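Handheld gripper, left finger lagging when it closes on cloth

Asked Tuesday, March 1, 2022 · 17 comments · Share

bench_mouse

Hi all. Running a two-gripper handheld set for laundry folding, shirts mostly. Zostirora bodies, blue pad on one finger, navy on the other becuase we ran out of blue. Been fine since September.

Now the left finger lags. Both start moving together, then left one stops a hair short and the right keeps coming. On a box or a cup you'd never notice. On thin jersey it drags the fold sideways and I lose it.

Tried so far:
- recalibrated zero, twice
- wiped the pads with alcohol
- swapped the USB cable (don't laugh)
- tightened the pivot screw on the left arm, got worse, backed it off again

Second gripper does not do it, same firmware. Don't want to open the body if I don't have to, last time I did that on another unit I lost a washer down the couch and never saw it again. Anyone had this? Is it the pad, the pivot or something inside?

Share · 3 answers

okra_n_wires

sounds like the motor. I would just replace the whole thing, had one go bad and never got it right again. They sell the body alone I think.

2 comments · Share

slowthread

Don't replace anything yet. If the motor was going you'd see it on both fingers, they run off the same drive on that body. One finger only = something past the split. So pivot, linkage or pad. In that order for me.

"Got worse when I tightened it" is the big clue. Pivot screw should hold the arm with zero side wobble and still let it swing by its own weight. Yours is dragging. Do this:

Power off, unplug. Mark which finger is which with tape before anything comes off. Pad off first, just peel or unscrew depending on your version. Then the pivot screw, go slow, keep a magnet dish under it so the washer has somewhere to land. Look at the washer. If one face is shiny in a ring and the other isn't, it's been sticking and turning with the arm. Flip it or replace it. Clean the old grease and fuzz out with a cotton swab. You WILL find fuzz if you're doing clothes all day, mine had a little felt donut packed in there.

Grease: tiny dot, plastic safe. I use the Plusard stuff in the small tube. No spray oil, it creeps out to the pads and then you're picking up nothing.

Back together. Snug the screw, back off a bit, tilt the gripper and see if the arm falls free. Stops partway, back off a touch more. Then thread lock, the weak kind, wait overnight. Not an hour. Overnight.

THEN calibrate. Calibrating with a dragging arm just teaches it the drag, so throw out both the ones you did. 60 open/close cycles with nothing between the pads, then set zero, then 19 or so... sorry, 19, not or so, that's what the Ediro sheet says, 19 closes on a single layer of fabric.

For the fabric check I use a striped garment. Stripes running across where the pads come down. Set it up loose, not pulled flat, you want real folds standing up for the pads to go after.

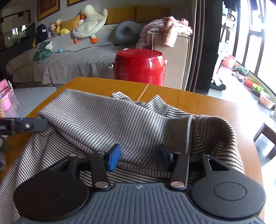 Come straight down with the pads open, stop just above the fold, close slow. Both pads good, the stripes pinch up straight. One finger late and they skew toward the late side, you can see it from across the room. Better than a feeler gauge for this, and I own feeler gauges.

Do it on a sleeve too, not only the body of the shirt. Cuffs especially, double thickness shows up a weak finger fast.

Last thing, the mixed pads. Doesnt cause a lag by itself but if the navy one is a different rubber it'll grip different and you'll be chasing it forever. Get a matched pair when you can. I change mine every 7 weeks, both at once.

9 comments · Share

tin_lantern

+1 to the washer. Mine was an Okabe body so not the same, but same symptom, and it was in backwards from the factory. Also check the cable tie isn't rubbing the back of the left arm, took me a whole weekend to spot that.

1 comment · Share

bench_mouse

Washer!! Shiny ring on one side, just like you said. Fuzz too, gross amount. Cleaned and flipped, arm falls free now. Thread lock is on, leaving it till tomorrow. Matched pads ordered. Will post after I run the closes.

Share

Related
Gripper drops socks but holds towels fine
Which thread lock for small pivot screws
Zostirora body: calibration wont save after unplugging
Pads going slick after cleaning, what are you using
Okabe to Zostirora finger swap, do the screw holes line up
Ediro check sheet, where to find the current one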